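Teaching by hand or by remote?

Zineb Farouk
I'm teaching our arm to pick up little fuzzy bits by remote and my demos are awful, all jerky. Should I just grab the arm and guide it?

Brembridge
Guide it by hand if your arm lets you! Slow down, too. My first 56 demos were rushed and I binned the lot.

daltitz_56
I'd stay on remote - your hands end up in the camera view otherwise. We've got blue tape on the fingers for grip.

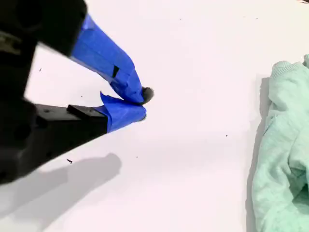 Redo it when it starts lifting, and practise on Monday before you record anything.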